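The first thing I noticed at Mestura was how quiet everybody was. I'd pictured clanging and flashing lights (too many movies, I guess), and what I got was a wood-topped table, a few cups and containers, and people talking in normal voices about lunch.

Mestura runs a kitchenware packing and sorting shop in Lindham, with 17 people on the floor. Last year they brought in robot arms from a firm called Areo to take over the dullest part of the day, picking up cups and bowls and putting them where they belong, over and over. I wanted to know what that does to a job, so I hung out with the crew and asked nosy questions.

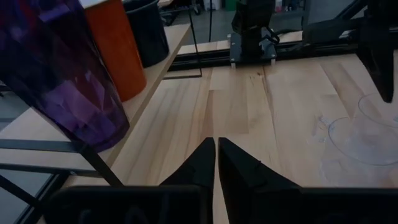
Savita Pant has worked there for nine years, and she used to sort by hand all shift long. "My wrists knew every cup in the place," she told me. These days she teaches the arms, fixes their mistakes and decides what they should try next. She got a raise out of it and two weeks of paid training, and she still grumbles that the training should have been longer. Clear plastic is her big headache! Colored cups are easy to see, she says, but a see-through bowl can drive her up the wall.

Not everyone is sold. One of the older packers told me he misses having somebody across the table to chat with, and I get it. A couple of folks moved over to shipping instead, where the pay is the same but the lifting is heavier. Management promised no layoffs through April of next year, and you can bet people have that month circled.

Savita plans to stick around. She's got a new batch of bowls coming from the Siu line, all of them clear, and she was already muttering about it when I left.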